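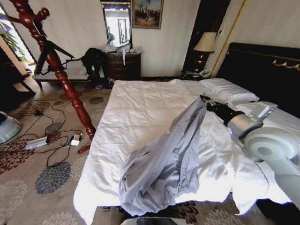

Minutes, Woria Guest House co-op, November

I took notes again, so blame me for the spelling! We got going at 7 with nine of us and a lot of banana bread. Thaddeus Alcantara read the balance, $2,314, and we agreed to spend $300 of it on new sheets and pillowcases (white again, after a long chat). Breakfast moves to 8:30 for the winter. The Skoton Road sign still needs paint, and I said I'd do it. Closed at 8:40.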